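Tranby Learning Center - Gallery: The Play Kitchen Table

The Hetilside room keeps its kitchen collection available throughout the year. The pieces are used for sorting, table setting and early conversation about food.
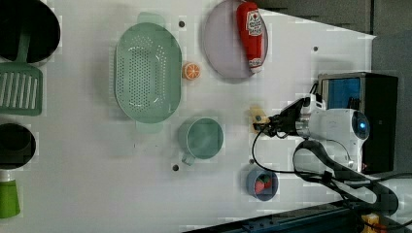
The collection is open to registered groups of up to 16 children, with 4 tables in use during the morning session. Groups may reserve a table through the Tranby front desk from March onward.

Mint green recurs across the larger and smaller wares. The oval colander, with its rows of small round holes and two flat handles, shares its color with the mug.

Toy food is stored with the dishes - an orange slice lies beside the colander, and a strawberry with a green top sits inside a small dark blue cup.

A red ketchup bottle with a white cap rests on a round lavender plate. Black cookware and a slotted green spatula complete the cooking set.

Further galleries: Pladine Reading Corner, Zaki Garden Room.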